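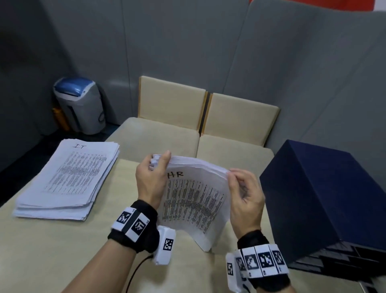 Pickup stop missing from tour booking
Status: Solved
Opened by Jalen Ambrose, 23 June 2020

Hi there! I booked the Skeseck waterfall and kayak day for my family through the Tukness app, and I picked the harbor hotel stop for the shuttle. The confirmation came through fine, but where the pickup should be it just says "stop not found". I tried changing it under My Trips (twice, and once more on my wife's phone) and it goes right back to blank every time. The guide sheet says the van won't wait, so I'm a little nervous!

Things I already did: logged out and in, deleted the app and put it back, and opened the booking on my laptop. Same thing everywhere. I paid the 120 dollar deposit and don't want to cancel and start over if I can help it.

Leif Arnardóttir, support
Hi Jalen, thanks for all the detail, that saves us a bunch of back and forth. I can see your booking and the deposit is safe. The harbor hotel stop got a new name in March when the Grultov route was changed, and your app seems to be holding on to the old one. Could you go to Settings, then Saved Places, and tell me if the harbor hotel is in there?

Jalen Ambrose
Yep, it's there! I saved it when we did the reef snorkel trip last winter. Should I delete it?

Leif Arnardóttir, support
Please do. Then open the booking again and choose Oyelaran Pier from the list. It's the same curb, just across from the hotel's front door. The list can take up to 40 seconds to load, so give it a moment before you tap anything.

Jalen Ambrose
OK, did that. First try it froze on me, second try it went through and now I have Oyelaran Pier with a pickup time and everything. Woo! One more thing, do the kayak dry bags come with the tour or do we bring our own?

Leif Arnardóttir, support
Great! One dry bag per kayak is included, and bigger ones can be rented at the launch. I've re-sent your confirmation with the new stop on it and I'm marking this one solved. Reply here if the stop goes blank again.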